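Häufige Fragen zur Aufnahme von Beispielen
Projekt Usteven

Was gilt als ein Beispiel?
Eine vollständige Ausführung einer Aufgabe, vom Startsignal bis zur Ruhestellung der Hand. Abgebrochene Durchgänge werden ebenfalls gespeichert, aber als «Abbruch» markiert und getrennt abgelegt.

Wie viele Beispiele braucht eine Aufgabe?
Für den ersten Trainingslauf 200 pro Aufgabe. Bei Aufgaben mit Kabeln sind es 800, denn ein Kabel liegt kaum zweimal gleich.

Wie wird der Tisch vorbereitet?
Nur die Gegenstände der Aufgabe kommen auf die Tischplatte. Lage und Ausrichtung werden nach jedem Durchgang geändert. Das Kabel darf in Schlaufen liegen und soll nicht gerade gezogen werden. Bei der Aufgabe «Adapter» steckt der Adapter beim Start in der Steckdosenleiste, die übrigen Steckplätze bleiben frei. Der Stecker der Leiste liegt sichtbar auf dem Tisch.
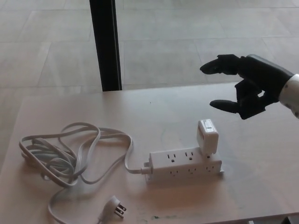
Steht die Leiste unter Strom?
Nein. Alle Aufgaben mit Steckdosenleisten werden ohne Netzanschluss aufgenommen. Wer eine angeschlossene Leiste vorfindet, meldet das Heidrun Ruchti und beginnt nicht mit der Aufnahme.

Wie lange dauert eine Schicht an der Fernsteuerung?
Zwei Stunden, mit einer Pause nach 30 Minuten. Wer merkt, dass die Bewegungen ungenau werden, kann früher unterbrechen – die Sitzung bleibt offen.

Was mache ich, wenn der Griff misslingt?
Weitermachen, solange der Gegenstand erreichbar ist. Ein zweiter Versuch im selben Durchgang ist erlaubt und wird in Onov mit «Korrektur» gekennzeichnet. Fällt etwas vom Tisch, ist es ein Abbruch.

Wer prüft die Aufnahmen?
Réka Rácz und Selina Gisler sehen alle Durchgänge an, bevor sie ins Training gehen. Rückfragen stehen im Kommentarfeld der Sitzung.

Kann ich eine Aufnahme löschen lassen?
Ja, mit der Sitzungsnummer bei Selina Gisler. Nach einem Trainingslauf wird sie erst für den nächsten Lauf entfernt.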